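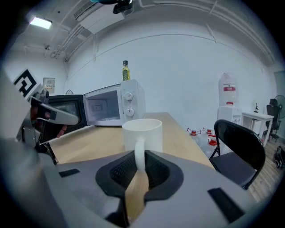
Figure 6.1 A plain white mug on a wooden table.

Chapter 6
Glazes and the Surface of Everyday Pottery

6.1 Why we cover clay

Clay which has been fired only once, at a low temperature, is hard but it is still full of very small holes. If you pour water into such a pot, the water goes slowly into the wall, and after some hours the outside feels damp. For a flower pot this is welcome. For a cup or a soup bowl it is a problem, because the food enters the holes also and cannot be washed out.

A glaze is a thin layer of glass which is melted on to the surface of the pot. It closes the holes, it makes the surface smooth, and it gives the potter a way to bring colour. In Chapter 5 we studied what happens to the clay body in the kiln. In this chapter we leave the body and look at the layer on top of it, which is often thinner than a fingernail.

After you have worked through the chapter, you should be able to explain what each part of a simple glaze does, mix a small test batch by weight, and recognise the most common faults on a finished piece.

6.2 A workshop and its white

White is the colour that students respect least. They think that a white cup is a cup on which no decision was made. Let us look at how one workshop came to its white.

The Rarari pottery was opened by Suqin Yao in two rooms behind a bakery in the town of Funeck. In her first year she bought a ready-made white glaze. It was reliable, but she found it too cold beside her clay, which fires to a soft cream. She began to make her own tests in May, on small tiles, and she changed only one material at a time. On the back of each tile she wrote the recipe with iron oxide, so that the writing would survive the fire.

Her notebook from that period is still used in the workshop. The entry for 21st October reads: "Less tin. The edge is now good, the inside is still like a bathroom." She meant that the glaze was too thick and too bright in the bottom of the cup, where it collects when it melts. She solved this by adding more water to the bucket and by dipping the cups for a shorter time. The recipe itself she did not change again.

Her former pupil Lanying Yin, who now has a workshop in Dririco, uses the same recipe on a darker clay. The result there is a grey white with small brown points, where iron from the clay comes through. It is one glaze, and yet a customer would hardly believe it. Remember this case when you read recipes in books. A recipe tells you only half of what you will see.

6.3 The three parts of a glaze

Almost every glaze contains a glass former, a flux and a stiffener.

The glass former is silica. Alone, silica melts at a temperature that no ordinary pottery kiln can reach.

The flux lowers this melting temperature. Materials which bring calcium, sodium or potassium are commonly used. Too much flux makes the glaze run down the wall of the pot and stick to the kiln shelf.

The stiffener is alumina, which usually enters the glaze as clay. It keeps the melted glass in its place, and the clay also helps the powder to stay suspended in the bucket.

Colour and whiteness come from further additions, and these are normally given on top of the basic recipe. If the basic materials together weigh 100 g and the recipe says "plus tin oxide, 6", you weigh 6 g of tin oxide and add it. The total is then more than 100, and this is correct.

For a larger batch, multiply every line by the same number. A batch with 500 g of basic materials needs five times each amount, so the tin oxide becomes 30 g.

Safety. Dry glaze powder must not be breathed. Wear a fitted mask when you weigh, add the powder to the water slowly, and clean the table with a wet sponge. Never sweep it dry.

Before you continue, take a glazed cup from your own kitchen and turn it over. Find the place where the glaze stops, and feel with your finger the difference between glaze and bare clay. Write down what you notice. You will need these notes in Section 6.4, where we discuss the foot of the pot and how it is kept clean before firing.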